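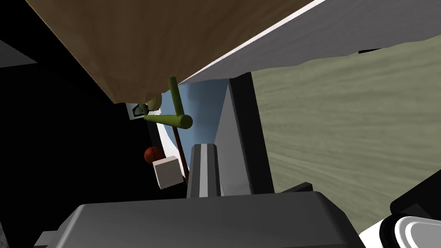

Minutes of the September meeting, Claraler Allotment Association

Present: Suqin Qian (chair), Prodromos Tsakiris, Yaqin Cheng, Prakash Nadar, and 13 other plot holders
Apologies: none received
Minutes taken by: Volkan Karakaya

1. Minutes of the last meeting
These were read and accepted with one correction. Under item 4, the word "hosepipe" should be "water butt".

2. Water
Yaqin reported that the tap near the Thampi Lane gate is dripping again. The washer was changed in spring but the thread is worn, so a new tap must be bought. Prakash asked if it can be the kind with a lever, as his neighbour on the lower path has weak hands. Agreed. The water will be closed for the winter after the first frost warning, and a notice will be put on both gates before.

3. Waiting list
There are 21 names on the list. Two plots became free in summer and both were offered as half plots, which went well. Prodromos would like to divide every free plot in this way. Some members did not agree, and said that a family needs a full plot for potatoes. After a long discussion it was decided to ask each new person which size they prefer. We will look at this again in spring.

4. Compost and bonfires
A complaint came from a house on the Tokau side about smoke in the evening. Members are reminded that fires are allowed only from November, and never when washing is hanging outside next door. Suqin will write to the neighbour and say sorry from all of us.
Cooked food was found in the shared compost again. Please do not do this, it brings rats.

5. Seed order
The order goes to Cisance as before. Lists to Yaqin, with the money in an envelope and the name written clearly. Broad beans and garlic should be ordered now, the rest can wait. If we are 8 or more ordering onion sets, we can share the large sack.

6. Other matters
Prakash has too many quinces and they are in a box by the hut, please take them.
Someone has left a good pair of secateurs on plot 6. Ask Volkan.
The path behind the plum trees is slippery - Prodromos will put down wood chips when the delivery comes.

The meeting closed at 8.40 pm. The next one is at the same hour, and Suqin will bring the key.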